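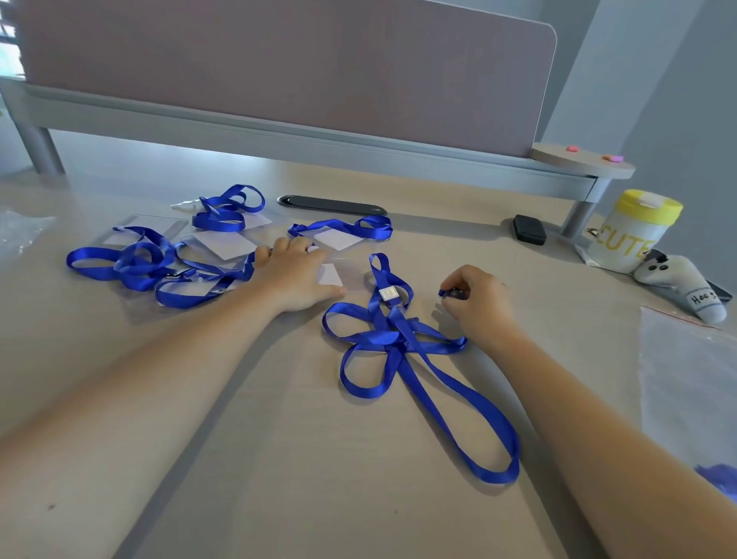 Figure 4. Untangling lanyards by hand. One hand holds down a badge holder; the other pinches a metal clip.

Saturday, August 15, 2026
Sinan Kahraman and Alper Gökçe

We use cookies to remember your reading preferences. Accept / Manage

5.2 The strap failure

The Prerero arm was given the task in Figure 4 and managed it well until the eighth trial of June, when it picked up a clip, lifted, and took most of the pile with it. The planner had treated each lanyard as a separate object. The lanyards held a different view.

What followed was a fault in our stopping rule. The wrist sensor was set to halt at 21 newtons, but the limit applied only while the gripper was closing. During the lift it was switched off – a setting we had made ourselves, and then praised in an earlier draft. The strap went tight, the arm read this as a heavy badge, and it pulled harder. The fixed camera mount at the Dağdelen site came down. No one was within reach.

The limit now applies to every phase of motion. Over 220 further trials the arm stopped early in 21, mostly over ordinary knots.

Comments

Gorholm: Was the camera mount bolted or clamped?

Alper Gökçe: Clamped. It is bolted now.

Neller: We had the same setting on ours. Checking on Monday.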